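Search this site
Go

Myrto Sotiropoulos has run the upholstery shop on the main street in Killstead for 14 years. Before that she worked for an uncle in Pratari, stripping dining chairs in a garage with no heat.

"I pulled tacks for a whole winter," she says. "He didn't let me near a needle until spring."

We met at 7 in the morning, before the shop opened. She had a bench seat to finish and kept working while we talked.

Most of her jobs now are repairs. Ten years ago people threw a sofa out when the seat sagged. Now they call and ask what new foam would cost. She gives a price over the phone and then usually has to change it.

"You don't know until you open it. I had one from a family on the hill, very nice people, and the frame was cracked in two places. They had been sitting on it like that - I don't know how."

Her one employee, Berkay Çetinkaya, does the frames and the springs. Sotiropoulos does the cutting and sewing. They disagree on glue. He uses it and she would like him to use less.

I asked what customers get wrong most often. She said color.

"They pick it from a small square in the store. Then it's on a whole couch by a window and they say it's a different fabric. I tell them to take the sample home and leave it out for a few days, morning and night."

Gray is still what most people ask for. She is tired of it but she keeps it in stock.

Gray fabric with a heathered weave

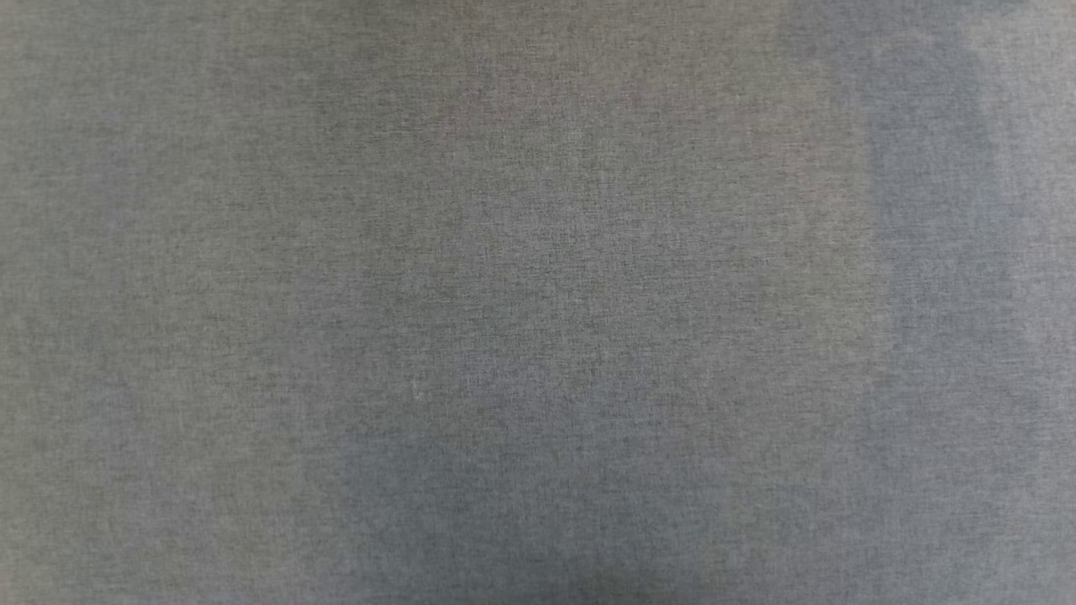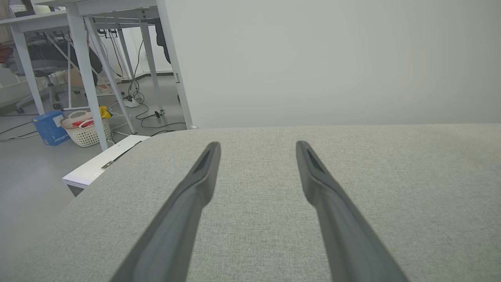 "A flecked cloth hides a lot," she says. "Crumbs, dog hair. A flat solid color shows everything. If you have kids, I will talk you out of the solid."

She plans to take on an apprentice in October. Two people have asked so far. Both will start with the tacks.

9 comments | 112 shares

Contact us | Copyright Drelluleo | Back to top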